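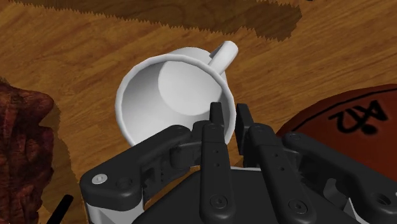
A plain white mug on a wooden tabletop.

The Mug at the Back of the Cupboard

Most offices have a shelf of mugs that no one remembers buying. At Lirnier, a small map publisher in Durano, the shelf held 30 of them when the firm moved buildings in November. Two were broken. Staff were told to take home what they wanted, and by Friday the shelf was still nearly full.

Polyxeni Tsakiris ran the move. She had expected arguments over desks and window seats, and got a few. The mugs surprised her. "People would walk over, pick up the one they always used, and leave the rest," she said. "They had 18 choices that were just as good. They wanted theirs."

Potters have an explanation for this. Grigoris Karagiannis has made tableware in Kinsella for most of his working life, and he thinks a favorite mug is mainly a matter of weight and handle. A heavy mug feels steady when full but tires the wrist. A thin rim is nicer to drink from and chips sooner. The handle has to clear the knuckles, and hands differ more than people think.

His own standard mug, listed in his order book as number 919, has changed very little. He once made the handle slightly smaller to fit more pieces in the kiln. Regular customers sent letters. He went back to the old size the next season and has left it alone.

Color matters less than buyers expect. Karagiannis sells blue and green pieces to visitors and white ones to people who live nearby. White shows coffee stains, but it also goes with everything else in the kitchen, and a replacement is easy to find - or so the thinking goes. Glazes shift from batch to batch, and two whites bought years apart seldom match.

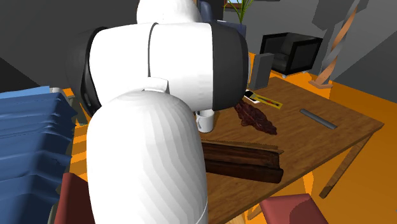
Wood grain on a tabletop, with lighter streaks running through the brown.

Tables are part of the same habit. Tsakiris kept one wooden table from the old Lirnier kitchen when the rest went to Stostex, a resale warehouse outside town. The new kitchen had come with metal ones, and staff complained that every cup set down on them rang like a bell. The old table went in by the window. Within a week most people were eating lunch there.

The unclaimed mugs stayed in a box under the stairs until spring. A few have since come back to the shelf, mostly for guests. Tsakiris still uses the one she brought on her first day, which has a hairline crack near the base. She washes it by hand and keeps it in her desk drawer.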